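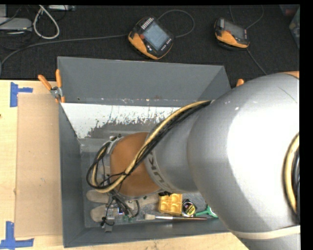 Bratitby Objects Group, Packing and Storage Team

Bratitby Bin Contents, README

Welcome, and thanks for downloading! This set is all about what ends up in a deep gray bin on a wooden table: kitchen odds and ends, toys, stationery, bottles, the stuff that collects in every house and never stacks the way you want it to. We had a great time choosing it and we hope it shows.

What you get
3,000 bin records, each with a list of the objects put in and the order they went in
83 different objects, with weights and outside measurements
900 records with a second packing of the same objects, done by another person

The objects
Savita Sisodia picked nearly everything from ordinary shops and our own cupboards. Soft things (sponges, mittens, a plush rabbit we are all very fond of) are mixed with hard ones on purpose, and there are several pairs that differ only in size. Shiny wrappers have their own tag, "foil". The Vincze tea tins came in two versions with different lids, so check the lid column before you treat them as one object!

The bin
Deep, gray, rectangular, with sloped sides. The slope matters more than we expected: round objects slide toward the middle and flat boxes lean. Measurements are in bin.txt, taken by Béla Simon at the rim and again at the floor. Please use the floor numbers if you're working out how much fits.

Files
objects.csv: names, weights, sizes, tags
records.csv: one line per bin
pairs.csv: links first and second packings
bin.txt: measurements and notes

Known problems
Almost 2,000 records use the old color names, so "sand" and "beige" mean the same thing. Weights for the sponges are dry weights. The whisk was replaced in April with a slightly longer one, and both are listed as object 41 (sorry, a fix is coming).

Contact
Kálmán Bozsik for the tables, Pascal Tessier for anything about the objects. If you pack your own bin from the list, send us your records, we'd love to add them!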